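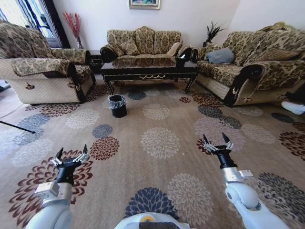
October – by the Garba staff

I caught the sound engineer from Brastari's fall tour in the hallway at 7, two hours before doors, and she was eating noodles out of the carton. "Talk fast," she told me. "I've got a drummer who changed his mind about everything."

The room holds 2000, and she mixed it like a club that fits 100. I wanted to know how! "You turn things down," she said, laughing. "Everybody asks for more. More kick, more vocal. I spend the first song taking stuff away."

She started out at Stostik, a basement venue with one working monitor (she swears it hummed in B flat), and she still brings her own cables everywhere. The singer trusts her completely – they've done every show together since the second record, and he doesn't even look over at the desk anymore.

Did the new Jitex speakers help? "Sure, up in the balcony. Down front you mostly hear the amps anyway."

I asked what she listens to on the bus. "Nothing. Baseball, if there's a game on." Then the drummer came looking for her, and she handed me the noodles and went.

Recent posts
Brastari add a second night
Stostik reopens its basement room
Five live albums we keep playing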